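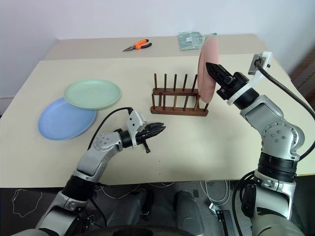 The dish room at Latunness, a catering contractor feeding four sites from one kitchen, handles 4,000 plates on a full weekday. Washing them has been mechanised for decades. Racking them has not. A plate arrives flat, often overlapping another, and has to end up on edge between two rows of pegs.

Nostside, the integrator hired to automate that step, does its development on a bench. The cell has two arms with parallel grippers and works from plastic plates and a wooden rack. Plates are gripped near the rim and held vertical before they go down into the slots.

"The slot is the hard part," says Anjana Bhattacharjee, who leads the project. "If the plate is tilted, the bottom edge rides up on a peg. A person feels that and corrects it without thinking."

Her acceptance target is 200 placements in a row without an operator touching the stop button. The best run so far is 50. Most failures are double picks, where two plates lie close enough that the fingers take both. 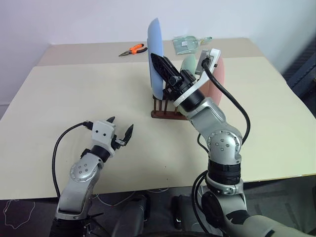
*Plate racking at the bench: the right gripper against a light blue plate, with mint-green and salmon-pink plates also in the rack.*

At the kitchen, the effect on the roster is already being argued over. Moushumi Marikar has supervised the evening shift there for six years. Under the draft plan, two racking positions become one cell attendant, who clears faults, inspects plates for chips and keeps the infeed spaced. The second position moves to tray assembly at the same classification.

Marikar supports the move for wrist strain, the most common complaint on her shift. She is less happy about the attendant role as written. Fault clearing means stopping and restarting under time pressure, and the draft allows one day of training. She has asked for a week, plus a written rule that the attendant sets the line speed.

Latunness has agreed to the rule. Training hours remain open, and a trial on the evening shift is pencilled in for June.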